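Steamed buns on a weeknight? Yes, please!

If your electric steamer only comes out for broccoli, you're missing the best thing it does. Shop-bought frozen buns go in straight from the freezer (no thawing, they turn gummy) and a bag of them has rescued many a late supper in our house.

Leave two fingers' width between them in the basket, as they swell more than you'd think. Pour 600 ml of water into the base, put the lid on and give them 20 minutes. Then wait 2 minutes more before you lift it, or the tops can wrinkle and sink.

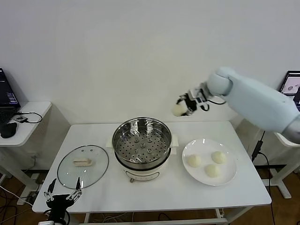 Page 239

Have your plate ready beside the steamer and put the glass lid down flat on the other side, well out of the way. Move the buns over one at a time and don't let them touch while they're hot – the skins stick together and tear, such a shame after all that waiting!

Bits of dough stuck in the little holes? Soak the basket in warm water before you wash up and they'll brush straight out. Squares of baking paper under each bun save you even that. Leftovers are gorgeous sliced and fried in butter for breakfast.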